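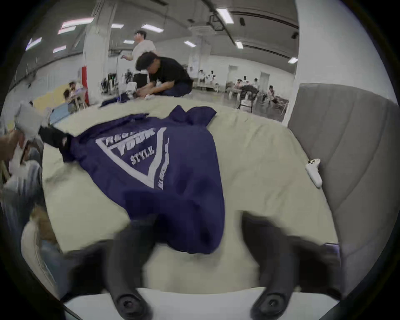
One reply to the first release asked for the shrinkage column to be dropped altogether, on the grounds that a sleeve measured on a bed by its owner can't be compared with a sleeve measured on a table by someone else. The column has stayed, but the reply was right about the measuring surface, and release 2 now has a field for it. The rest of this file describes what is in the release and how it was put together.

Zumton Wash Log, release 2

What it is

The Zumton Wash Log is a table of home laundry records for sweatshirts, hoodies, jumpers and T-shirts. Each row is one garment followed over a stretch of ordinary wear and washing. It says what the label claims the garment is made of, how it was washed and dried, how long it measured at the start and at the end, and what the person doing the washing thought of it afterwards.

There are 363 rows in the main table. They come from 15 households in and near Zurketley, which is a small town with hard water. Nothing was washed in a laboratory. People used the machine they already had and, apart from the trial described below, the detergent they already bought.

Files

garments.csv – the main table, one row per garment
washes.csv – one row per wash, linked to the main table by garment_id
households.csv – machine type, water hardness band, whether there is a tumble dryer
notes.txt – free-text remarks, lightly tidied
CHANGES – differences from the first release
README – this file

All tables are comma-separated, UTF-8, with a header row. Empty cells mean the value was not written down. They don't mean zero. The first release used a dash in some places and an empty cell in others, and this caused trouble for people who loaded the file into a spreadsheet.

Fields in garments.csv

garment_id
A letter for the household followed by a number. The numbers are in the order the garments were entered, so gaps are garments that were withdrawn.

type
One of hoodie, sweatshirt, jumper, cardigan, tshirt, other. A zipped hoodie is entered as hoodie. If the owner wasn't sure, it is entered as other and the owner's word for it is in notes.txt.

colour
The owner's word, in lower case. No attempt has been made to merge navy, dark blue and midnight.

label_fibre
Copied from the care label. Where the label had been cut out the cell is empty. Please don't fill it in by guessing from the type.

brushed
Yes, no or empty. Refers to the inside face. Several households took brushed to mean whether they had gone over the garment with a clothes brush, and those answers have been removed.

body_start, body_end
Length in centimetres, from the highest point of the shoulder seam to the hem. Hoods are left out of the measurement and so are collars.

sleeve_start, sleeve_end
Length in centimetres, from the shoulder seam to the end of the cuff, with the cuff relaxed.

surface
New in this release. One of table, bed, floor, board, other. This is where the garment was laid for measuring. A soft surface tends to give a shorter reading, as the cloth sinks with it and the person measuring presses the tape down into the fold. If the start and end were measured on different surfaces, both are given with a slash between them.

pilling
A grade the household gave by comparing the garment with a printed card. Low is smooth, high is badly bobbled. The card was drawn up for this log and is not a recognised standard, so the grades should not be set beside published ones.

kept
Whether the household was still wearing the garment at the end. Yes, no, passed on, or house only.

Fields in washes.csv

garment_id, wash_no, temp, spin, dry, detergent, inside_out, load

temp is the temperature on the dial in degrees Celsius. Many modern machines run cooler or warmer than the dial says and the log has no way of checking this. A cold setting with no number on it has been entered as 20, which matches what the manuals for those machines give for that setting.

dry is one of line, rack, flat, radiator, tumble. If a garment was started on the line and brought in because of rain, the method it finished on is the one recorded.

load is full, half or small, judged by eye.

How the records were collected

Each household was given a paper sheet to pin up near the machine. The sheet had a line for each wash. At the end of every month the sheets were photographed and typed up. Early on there was a plan to use a phone form instead, and it was tried, but people filled in the paper more reliably because it was already there when they had the washing in their hands.

Measuring was done by the households with a cloth tape. They were asked to lay the garment face up, smooth it with flat hands without pulling, fasten any zip, and let it rest for a few minutes before measuring. They were asked to do it when the garment was fully dry. A fair number of first measurements were made straight out of the packaging, with the fold lines still in, and those rows carry a remark in notes.txt.

The typing was done at Lau, where the sheets are now kept in a box file. The scans are not part of the release as some of them show things written in the margin that were not meant for publication, such as shopping lists.

The detergent trial

From May onwards some households also took part in a small trial of an unscented powder from Brudex. It was bought over the counter at the normal price. Brudex did not ask for the trial, did not pay for it and has not seen the results.

Rows from the trial have brudex in the detergent field. The trial was meant to show whether dark cotton kept its colour better with that powder. It can't show this. Colour was judged by eye in kitchens with different lights, and the garments had already faded by unequal amounts when they entered the trial. The rows are left in because the shrinkage and drying entries are as good as any others in the table.

What the log can be used for

It suits classroom work on messy data, and it gives a reasonable picture of how people in one place treat their everyday tops. It has been used to write a leaflet on drying heavy cotton indoors. The notes are useful to anyone drafting a care label or a questionnaire, as they show which words people misread. Tumble, flat and brushed are the worst.

What it should not be used for

Please don't use it to rank shops or labels. Makers were not recorded, and where a household wrote one in, it has been taken out.

It shouldn't be used to give a shrinkage figure for a fibre in general. Cotton garments in this table are mostly heavy ones and the wool garments were mostly washed by people who were already careful with wool. The comparison would flatter wool.

It says nothing about garments that were given away before the first wash, or ruined so early that they were never entered.

Known problems

Household F changed washing machine part-way through and the date of the change is not known. Its rows have the old machine throughout.

Some sleeve measurements include the thumb loop. Those we could find have been flagged in notes.txt.

A hoodie in household C grew by an unlikely amount. The owner measured again and got the same answer. It is a loose knit that was always hung by the shoulders, so the entry has been left alone.

Radiator and rack were used loosely by people whose rack stands over a radiator.

Socks were collected for a while and then abandoned. A few may still be hiding under other.

Changes from the first release

Surface field added. Dashes replaced with empty cells. Duplicate rows removed from household B. Spelling of "acrylic" made the same throughout. The pilling card is no longer bundled, as it printed at the wrong size on most printers and people were grading against a faint copy.

Licence and citation

Free to use, copy and alter, with a mention of the source. Please cite it as Zumton Wash Log, release 2. If you correct an error in your own copy, send the garment_id and the field and it will go into the next release.

Filed under: Open data / Household / Textiles and laundry

20 shares · 2 likes

Comments

guest
Is there a reason wash_no starts again for some garments? I've got a jumper that goes up to a certain number and then back to the beginning.

zumton-log
A new sheet was pinned up and the household started numbering afresh. Sort by row order within garment_id and ignore wash_no for those. I'll add it to known problems.

tapeandthimble
Thanks for adding the surface column. I re-ran my shrinkage table with the bed rows left out and the sleeves came out much steadier. The body lengths hardly moved.

guest
Could you put spin in words as well as numbers? Half of our class didn't know what a fast spin was.

hardwater
We're not far from Zurketley and the bit about cotton going stiff on the rack is spot on. I shake ours out before hanging and again when nearly dry. Are you still taking new households?

zumton-log
Not for this release. There may be another round if the sheets get reprinted.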